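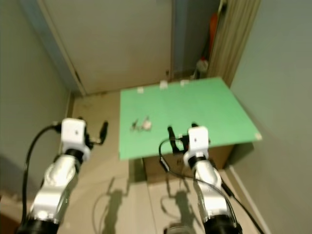
Green board on the cardboard box, door closed, small items near the left-center of the board.

Dravley Tabletop Set

README and data card, version 2
Maintainer: Koen Van Wijk
Last revised: 1 September 2026

Summary

Dravley is a set of over 2,000 color images of small household items lying on a light green board in the corner of a small room. Each image has a text record giving the item names, the area of the board they occupy, and the state of the surroundings. The set was put together for work on finding small things on a plain surface when the background is an ordinary room.

Contents

images/ - image files, one folder per layout
records/ - one text record per image, same base name as the image
layouts.txt - list of layouts with a short note on each
changes.txt - changes between versions

The training part has 800 images with item outlines. A further 800 have item names and board area only. The remaining images have a layout number and no other labels. Outlines were drawn in Stomon and exported as plain text. Nothing in the records depends on having Stomon installed.

The setup

The working surface is a thin rectangular sheet, light mint green, laid on a cardboard box. The sheet is larger than the box and overhangs it, so the front of the box shows under the near edge in many images. Small white clips hold the sheet along the far edge. The box has faint printing on it. The printing is not labeled and should not be used as a text reading target.

The room is at the Goossens building in Ronunach. The floor is beige and the door behind the board is white. Both are pale enough to cause trouble with white items placed close to the far edge, and simple color thresholds that work in the middle of the board fail there.

The sheet has scuffs. They were left as they are. A few of the scuffs were marked as items in the first version by mistake, and those marks have been removed.

Items

Items are small things of the sort found in a kitchen drawer or on a desk. Most layouts use only part of the board and leave the rest clear. Items may touch. Where two items touch, each has its own outline and the shared border is assigned to the one on top, or to the left one if neither is on top.

Thin and spindly items are the hardest to outline. Their outlines follow the outer shape and include the small gaps inside it. Round items are outlined at the widest visible edge. Shadows are left out in all cases.

Record fields

layout - folder name
area - left, left-center, center, right-center, right
items - item names, separated by semicolons
door - open or closed
blur - none, slight, strong
outline - yes or no

The area field refers to the board as seen in the image. "Blur" describes the items only. An image can have a sharp board edge and still be marked slight or strong.

Known problems

- Item names are not fully consistent. "Cap" and "lid" are both used for the same item in the early layouts.
- The board was moved a little between layouts. Do not assume that its corners fall in the same place from one folder to the next.
- The clips and the white corner piece are part of the board and have no outlines. Detectors trained on the set sometimes report them as items.
- Small white items near the door side were missed more often than others during checking. A second check is planned for November.
- The green surface takes up a large share of many images. Results on other surfaces will be lower, and the set has no other surface to test this on.

Suggested use

Split by layout folder. Images within one folder are close to each other, and a random split will put near copies on both sides. When reporting results, give the slight and strong blur groups separately - the combined number hides most of the difference.

The set is not suitable for measuring real item sizes. No scale is given and the board dimensions were not recorded for every layout.

Changes in version 2

Scuff marks removed from records. Field "door" added. Area names changed from numbers to words. Two-word item names now use a space, with no underscore.

Search this site
Enter keywords
Go

Related items
Dravley layouts: notes on numbering
Stomon export format, plain text
Outlining thin items
Ronunach room records

Contact the maintainer | © Koen Van Wijk | Back to top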